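Le coin café, ou l'art de ranger des gobelets

Chez Olletance, on m'avait promis une petite révolution de la pause café. J'arrive donc un lundi matin avec mes doutes, et je trouve une table en bois clair, une bouilloire et un présentoir à gobelets. C'est tout ? « C'est déjà beaucoup, répond la responsable des bureaux, qui préfère que son nom n'apparaisse pas. Avant, les gobelets traînaient dans leur sachet plastique ouvert, à côté de l'évier. »

Le présentoir vient du catalogue Britlow et a coûté 44 euros. Je lui fais remarquer que c'est cher payé pour quelques tiges de métal et des socles ronds. Elle hausse les épaules. « Divisez par le nombre d'années. » Combien d'années, justement ? Il est là depuis septembre. On verra.

Elle défend surtout le principe : une pile de gobelets tenue debout entre les tiges, et une deuxième place à côté. « On voit tout de suite s'il en reste. Dans un placard, on ne voit rien et on commande trop. » L'argument se tient, même si un placard qu'on ouvre fait aussi bien l'affaire.

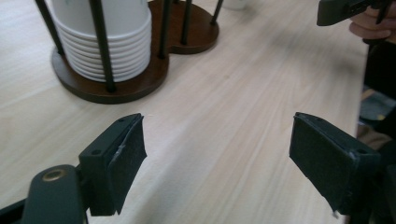

Reste la question que tout le monde évite : pourquoi des gobelets jetables, en 2019, quand l'entreprise affiche sa charte environnementale dans l'ascenseur ? Elle soupire. « On a essayé les tasses. Au bout de deux semaines, l'évier débordait. » Deux semaines, ce n'est pas un essai bien long. Elle en convient à moitié - « peut-être qu'on a renoncé vite » - puis revient au bois, qu'elle trouve chaleureux. Les socles brun-rouge sur la table blonde, je le reconnais, ont meilleure allure qu'un sachet éventré.

Et la poussière ? Une pile à l'air libre, dans une pièce où passent plus de 44 personnes par jour, cela m'aurait gêné. « Je remplis peu et souvent. Et le premier gobelet, je le jette le lundi. » Voilà pour la charte.

Elle me sert un café, correct. Le prochain achat est déjà choisi : une boîte à touillettes, toujours chez Britlow. Je lui demande si un simple verre ne suffirait pas. « Vous êtes pénible », dit-elle en riant, et elle va rincer la bouilloire.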